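The harbour on the landing wall

Angharad Phillips looks again at a painting most visitors to Bridlow walk past

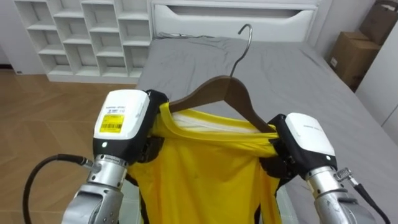 The picture hangs at the turn of the stairs in the Bridlow gallery, where the light is poor before noon. It is an oil of the fishing fleet leaving Vostton at low water, painted by a man named Reuter who worked as a sailmaker until his eyesight began to go. His training shows. The rigging of the nearest lugger is correct down to the reef points, while the two men at her tiller are hardly more than strokes of brown.

Reuter set five boats across the canvas. Four are under sail and the fifth, on the right, is still being poled off the mud by a boy in a blue smock. The harbour wall runs behind them, shorter than it was in life. He left out the customs shed altogether, which would have stood between the viewer and the church.

The sky takes up more than half the height. For years it was thought dull, and a guide printed in the gallery's early days calls it "unfinished". Chathurika Debnath cleaned the painting last March and found that most of the dullness was varnish. Under it were thin bands of pink and grey, put on wet with a wide brush, and a second, smaller moon which Reuter had painted over when he moved it to the left.

"He changed his mind about the tide as well," Debnath told me. "There's water under the mud in the foreground. He began it as a high tide picture."

The gallery paid £10 for it at a house sale. A smaller version, without the boy, was sold at Temitz two years ago for £3000, to a buyer who has not lent it since. It would be useful to see them side by side. The smaller one has a date scratched into the stretcher, and the Bridlow canvas has none.

It is back on the landing now, in its old frame. Go in the afternoon, and stand on the fourth stair.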